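Search this site Go

Project report, group 3 (Hoi-yan Mak, Tibor Győri)

Teaching the arm by remote control. We steered it over an open Dell desktop, Illia software logging. 219 demos kept, 2486 seconds of the best ones used for training. Hand guiding was slower, dropped it in September. Grip angle still the hard part, small errors add up. Tibor redid the fixture offsets, much beter after. 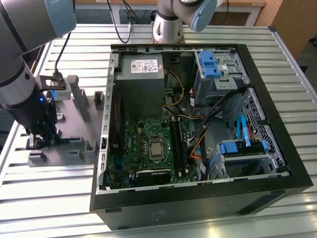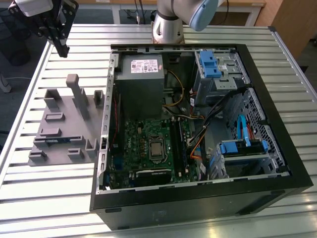
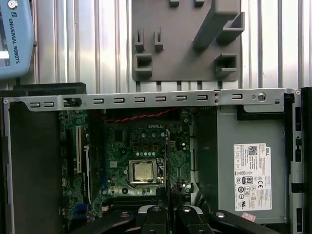
Last picture: wrist view, gripper at the CPU socket.

3 comments Share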